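Floddale Home Forum > Cleaning and Laundry > Dusting a patterned cushion, dry or damp cloth?

Posts in this thread: 4

tahmineh_b
Hello all. I have a question about seat cushions, the flat square kind with a pale cover. Ours is beige with leaves and vines in light tan, and the cover has no zip, so I can not put it in the machine. For the moment we wipe it on the floor with a green cloth, starting from the corners. Is it correct to do it dry, or must the cloth be damp?

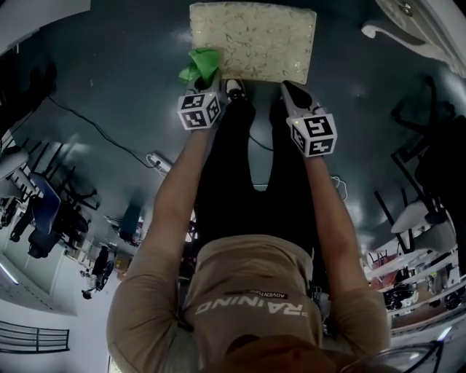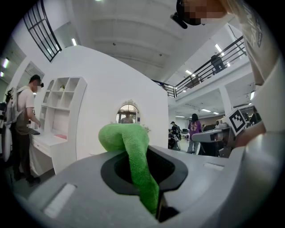

The cushion is in the first one; the second shows the green cloth nearer, and the white desk and shelves.

The cloth has a nubby surface, like knitted. I bought it at Grasso in December in a pack of 4. My worry is that the green colour goes into the beige.

Roman D.
Dry first, always. If you put water on dust, you make mud, and on a pale cover you will see it. I go over it in one direction, then turn the cushion and do the same again. Only after this I use a damp cloth, and only on the spots.

ailsa_geddes
I don't agree with Roman about dry. A dry cloth mostly moves the dust from one side to the other. Mine gets wrung out very hard, so hard that it feels almost dry in the hand, and I have never had mud. But please change the green cloth for a white one! Bright cloths can bleed on the first washes. I lost a cream pillowcase to a red one from Utico.

Roman D.
Wrung out hard is nearly the same as dry, so perhaps we agree more than you think. About the white cloth you are right.

remo68
Why on the floor? I would put it on a table with an old towel under it. A glossy floor looks clean, but the grit sticks to the underside and then it goes on the chair with you.

tahmineh_b
Thank you, Remo. The desk there has the keyboard on it, and I don't like to move other people's things. But I can put a towel on the floor -- this is easy. Ailsa, how many washes before a green cloth is safe?

ailsa_geddes
I would say 4, on their own. Then press it wet on white kitchen paper and look if there is colour. If yes, keep it for the shelves.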